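Outlet timer loses its clock every time the power blips
Asked 8/30/14 in Home Electrical > Timers and Switches

I have a Salleo plug-in timer running the dehumidifier in my basement in Darnstead. Any flicker in the power and it goes back to 12:00 and forgets all 20 of its programs, which took me most of an evening to enter with a toothpick. The manual says there's a backup battery. Where? I see one screw and a sticker.

Answer 1
Buy a mechanical one with the little pins. Mine has been wrong by the same amount since February and I've gotten used to it.

Answer 2
Does it say 424 on the back? My cousin had that one. Or maybe it was a Zapata.
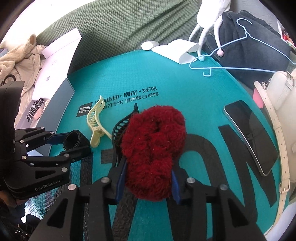 Padumby Pete
Top Contributor, Small Appliances | 1807 answers

The battery is inside and it's rechargeable, so you don't replace it, you charge it. Leave the timer plugged into a live outlet for 12 hours, then hit the recessed reset button once and set the clock before the programs. If you do the programs first it wipes them, for reasons known only to Salleo. If it still forgets after a full charge, the cell is dead and so is the timer. Don't open the case, it's mains in there.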